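Why Is Plastic Sometimes See-Through and Sometimes White?

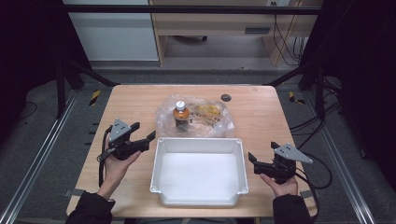 By Yu
Writer and chief question-answerer, Flarnora Kids

Hi everybody! I get a lot of letters about plastic (a LOT), and my favorite one this month asked: "If a bag and a tray are both plastic, how come I can see through one and I can't see through the other?"

I love this question. Look at the table at the top of the page. The white tray is plastic. The crumpled bag behind it is plastic too, and you can see yellow things right through it. Then there's the little bottle with the amber-orange body, which has a white screw cap on top. So what's going on?

It all comes down to what happens to light.

Light goes zooming along in straight lines until it meets something. Then it can do a few different things. It can go straight through, like it does with a clean window. It can bounce off. Or it can get soaked up, and then you don't see it anymore. Most stuff does a bit of each!

Clear bags

Clear plastic film is very thin, and there's hardly anything inside it for the light to bump into. So the light goes in one side, hits whatever is in the bag, and comes back out to your eyes. Grown-ups call this "transparent." It's a long word but it just means see-through.

Have you ever scrunched up a clear bag and noticed it gets harder to see through? Try it with a small sandwich bag (small ones only, please, and never put any bag over your face or near a baby). The plastic is the same as before, but now it has wrinkles, and every wrinkle bends the light or bounces it a new way. That's where all those shiny squiggles come from.

And if a bag has printing on it, the ink gets in the way of the light, so the printed bits can hide what's behind them.

White trays

Now for white plastic. To make plastic white, a factory usually mixes in a white powder while the plastic is melted and gooey. The bits of powder are so tiny you could never pick one up with your fingers. When light gets in, it bumps into one bit, then another, then another, like a pinball! Most of it comes bouncing back out again, all the colors mixed together, and all the colors mixed together look white to us.

The word for something you can't see through is "opaque." You say it oh-PAKE. I said it wrong until I was in high school.

What about colors?

Color is light getting soaked up. Something orange gobbles up most of the blue light and sends the orange part to your eyes. Yellow things soak up blue too, and send back the red and green, which your brain mixes into yellow. (Yes, red and green light make yellow. I know! It doesn't work with paint, I've tried.)

Try it yourself

You need a flashlight, a dark room, and some things from the kitchen. I used a sandwich bag, a yogurt tub, a sheet of wax paper and a plate.

Hold each one in front of a white wall and shine the flashlight at it from behind. Does the light come through bright and sharp? Then it's transparent. Is there only a dark shadow? Opaque. If you get a soft, blurry glow, you've found something in between, and the word for that is "translucent." My yogurt tub glowed like a little moon.

Now fold the sandwich bag in half, and in half again, and keep going. How many folds before the wall gets dimmer? Write it down, and then try the wax paper the same way.

If you find something at home that you can't decide about, send me a letter and tell me what it was. Next time I'm answering a question about why soap bubbles have rainbows on them, so save your bubble wands!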